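Home | Forums | Local News & Unrest | New posts | Search
3 min read

Trouble at the Amdale market, were any of you there?

gunow_lane wrote:
The radio has it as a clash between two groups of youths, but my aunt lives over the bakery and she heard police whistles well before any shouting. She's not one to exaggerate, bless her. Does anybody know how it started?

RenataW wrote:
Evening all. I was on the Uller side of the square and I'd put it at roughly 40 people, most of them only there for the rent protest and perfectly friendly. Then the bottles came over from the car park. I'm sorry, but the police didn't start this one.

gunow_lane wrote:
Fair enough Renata, but you were on one side and she was on the other - it could well be that both things happened.

old_tram wrote:
Three arrests according to the station, and one lad in hospital with a broken wrist. I can't agree that it was all friendly before the bottles, I walked through at teatime and the mood was sour.

Jintana Pongsiri wrote:
Hello dears. Kaewmanee Hall is open late for anyone who'd sooner not walk home through the square, and you're welcome whichever side you were on. 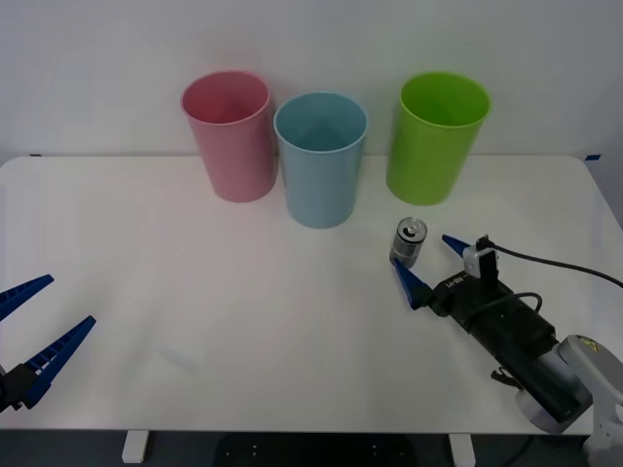 Pink, blue and green cups on the white table.

RenataW wrote:
Thank you Jintana, that's kind. Old_tram, I got there after teatime so I'll give you that one.

old_tram wrote:
Decent of you. The incident number is 1417 if anybody wants to give a statement.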